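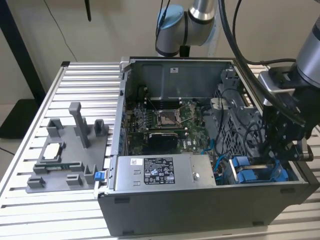
A desktop computer with its cover off, lying on the work table.

In Mesgate every child can tell you about the bandit who robbed the salt wagons. He has a street, a beer and a festival in June. The judge who tried him has a small stone behind the church, and the grass is over it.

I came to this town as an adult, from another country and another language, so perhaps I see the story with less love. I like a good legend too. But I have spent two winters reading the old court book, and I think we are honoring the wrong pages.

The legend says he gave the money to widows. The court book names 35 persons who lost something to him, and eight of them were widows. One lost a mule. Another, a woman called only "the Chaturvedi widow," lost the cloth she had woven to pay her rent. She spoke before the judge, and the clerk wrote down every word. I have read her speech many times. It is better than the ballad.

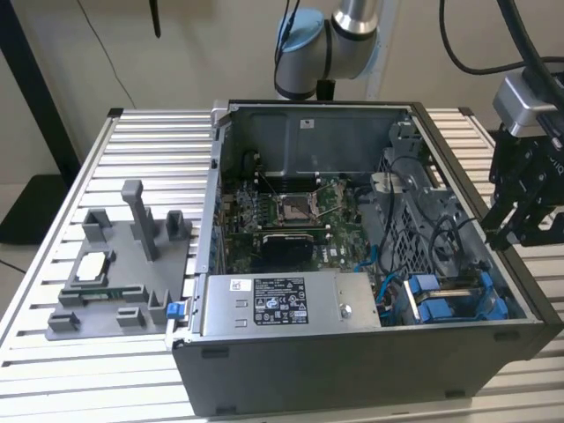

Inside the case: the green motherboard and the empty processor socket.

Babita Kaushik, who taught history at our school before she retired, told me that I am too serious. People need a hero, she said, and the dead do not complain. I respect her very much, but I can not agree. The widow complained. She walked a whole day from Ekeck to do it, and we have her complaint in ink.

Last year some 300 people came to see the false hanging in the square. The actor was excellent and he made jokes from the ladder. I laughed also. Then I went home and felt a little ashamed, as one feels after laughing at a funeral. 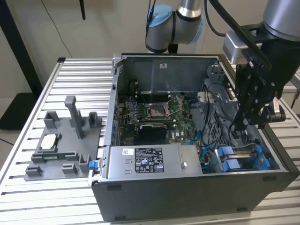
I do not ask the town to close the festival. The hotels need it, and the children enjoy the horses. I ask only for a quarter of an hour, before the hanging, when somebody stands on the same platform and reads what the widow said. It could be a different reader each year. The words are simple and a student can read them well.

The Dradex theater group has already told me that it would make the evening too long. Maybe so. The ballad has 22 verses, and they sing all of them.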